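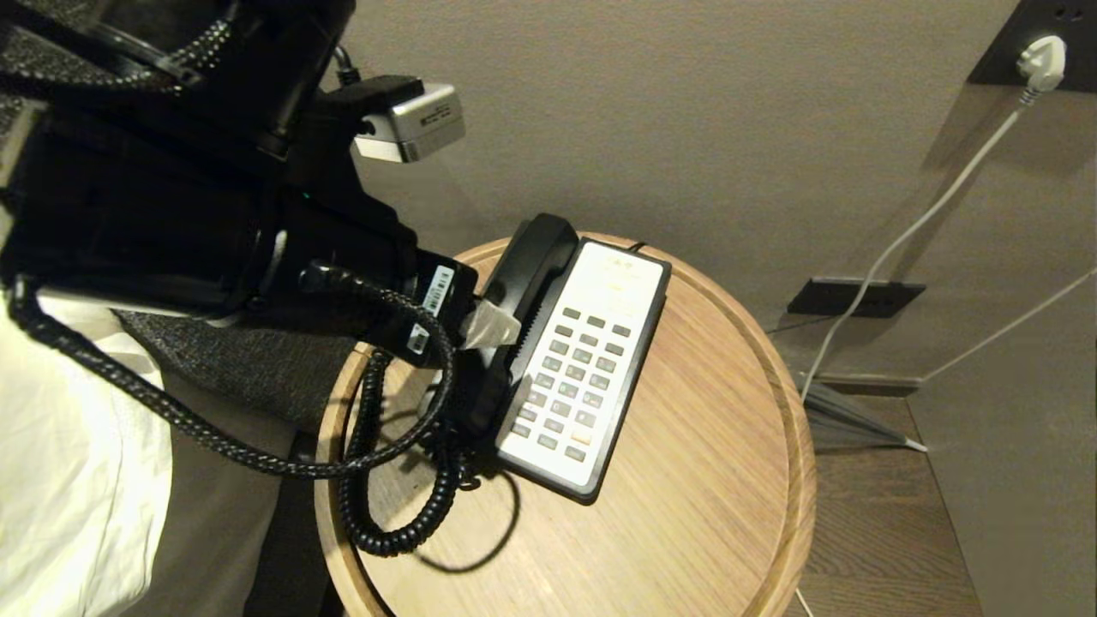 How do you get the twists out of a coiled phone cord? Unplug the cord from the handset end, hold it up by the other end and let it hang until it stops turning, then plug it back in and set the handset down the same way round every time.

Search this site Enter keywords Go

Notes for "The Telephone on the Side Table"
Chidubem Nwachukwu, Pundham library evening talks, 2021-02-11

(Say hello, wait for the late ones to find a chair. Thank the library for the tea.)

I started with the cord because every time I give this talk, the cord is what people want to ask me about afterward, and last September I spent the whole coffee break untangling one for a lovely couple from Bárány Street who had brought theirs along in a shopping bag! So we have dealt with it, and we can get on to the rest, which is how to live with a desk telephone now that so many of us have put ours away in a drawer.

First, the table. A small round wooden table is a very nice home for a telephone, and I say that as somebody who kept mine on the kitchen counter for years and got flour in the keys. My one warning is the cord, which likes to hang down the side, and then somebody walks past with a laundry basket and the whole phone goes with it. Turn the base on a slant until the cord has somewhere to lie, and push it a little toward the wall.

(Pause here. Somebody always has a story about a dropped phone. Let them tell it, but only one.)

Second, cleaning. That pale cream-white front shows every fingerprint, much more than the black parts do. I use a barely damp cloth, never a spray, and a dry cotton swab between the rows of keys. Unplug the line before you start. I once called my dentist with a dishcloth, and she was very nice about it.

Third, the handset itself. Wipe the ear end and the mouth end, and do it again when there's a cold in the house. When you put it back, press it down gently and check that it has settled in the cradle. My aunt missed 2 days of calls one winter with hers resting a quarter inch too high, and we were all quite worried.

(If time is short, skip to the numbers card.)

The numbers card: write down the people you'd want in a hurry, in large letters, and keep it under the base with a corner sticking out. Mine still has the Resico repair shop on it, extension 138, and they closed long ago, so please look yours over once a year.

(Questions. The Kavitel leaflets are by the door, take one for a neighbor. Stack chairs before leaving.)

Contact: Pundham Library Talks, Room 3 | © 2021 Pundham Library Talks | Back to top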